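25 September 2024

Slept badly again, so I read the Zarwood sleep booklet at two in the morning, which I suppose defeats the purpose. Aniela swears by it. She paid 73 pounds for the course and has been going to bed at half past nine since August, and she looks exactly as tired as she did in July.

The booklet says no tea after noon. It also says warm drinks are soothing before bed. Page 9 wants the bedroom cold and page 30 wants me in socks. I asked Cyprian what he made of it and he said his grandmother slept like a stone next to a railway line, with a stove going and two dogs on the bed. 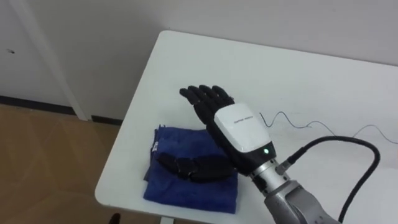 Then there is the magnesium. Balthasar gave me what was left of his jar and told me to give it a fortnight. I've given it eleven nights and had one good one, after digging out the whole back border, so I know which I'd credit. He says I have the wrong attitude for it. Can a mineral tell?

Tried the breathing tonight, in for four, hold, out for eight. Got bored, lost my place, started planning the shed roof. Need felt and nails. Must ring Mieczysław about borrowing the long ladder before the weather goes.

Tea at five today. We'll see.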